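Open day at the Skorkora yoga school, Sollitz

I had been meaning to visit Skorkora since they took over the old Steiner building in Sollitz. They hold an open day twice a year, and the spring one fell in March, when I had a free afternoon. I took the bus and walked up from the square, about a quarter of an hour uphill with a mat on my back.

The school is on two floors. Downstairs there is a reception desk, changing rooms and a small studio for beginners and prenatal classes. Upstairs is the main room, with space for 18 mats in three rows. The floor is cork. I asked about mirrors and was told they had taken them down in the first year, as people were watching themselves instead of listening. I practise in a room with mirrors at home and noticed the difference straight away. I had to feel whether my back leg was straight in Warrior I, and mostly it wasn't.

The first session was a led half primary at 2 p.m. with Benedikt Ortner, who runs the school. He counts in Sanskrit, slowly, and doesn't talk between postures except to name them. He came over to me in Marichyasana C and moved my elbow a few centimetres further down the outside of my knee. I have been doing that pose wrongly for a long time. We stopped at Navasana, then did a short closing sequence.

After tea there was a talk on breathing by Kibet Muriithi. He came to yoga from distance running, and he teaches the Thursday-type crowd, as he called them: office workers who arrive tired and want to lie down. He had us lie on our backs with one hand on the belly for five minutes, then do the same seated. Seated was much harder for me. He suggested a folded blanket under the sit bones and a longer out-breath, and said not to bother with holding the breath at all for the first few months. He took questions for twice as long as planned.

There was a stall in the corridor with mats and props from Flekenus, a small maker from further down the valley. I tried one of their natural rubber mats, which gripped well but weighed too much for me to carry on a bus. I bought a strap.

The last part of the day was restorative yoga, and I went in expecting to be bored. We did four shapes in an hour, each with a bolster, and I came out of it slower and calmer than I have been after any class this year.
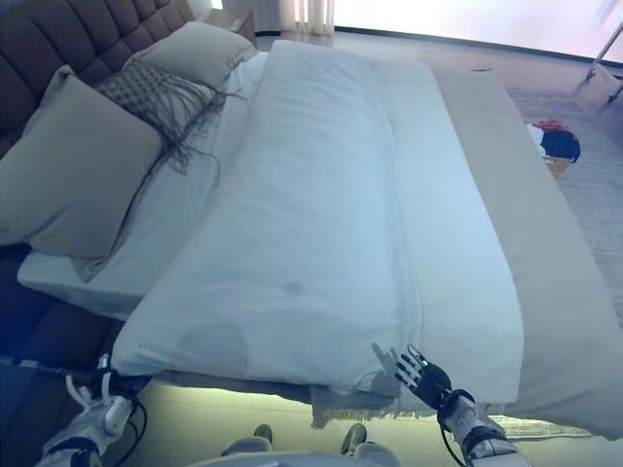 Restorative work is the part of the day I have kept up since. Benedikt's advice was to do one shape every evening and not wait until there was time for a full session. He also said a bed would do if the floor was too cold, as long as it wasn't too soft. Square pillows like the big beige one are fine under the knees in a reclined bound angle, and a woven throw folded in three gives the neck enough height. Leave the fringe hanging off the side, or it tickles. I set a timer and stay for ten minutes.

A few practical points for anyone thinking of going. The open day is free but you have to book each session separately, and the upstairs ones fill first. A term of weekly classes costs 200 euros, and they let you make up missed ones in the small studio. There is no parking outside. The changing rooms have two showers and no lockers, so leave valuables at the desk. The next open day is in autumn and I plan to go again, this time for the morning Mysore session, which I missed.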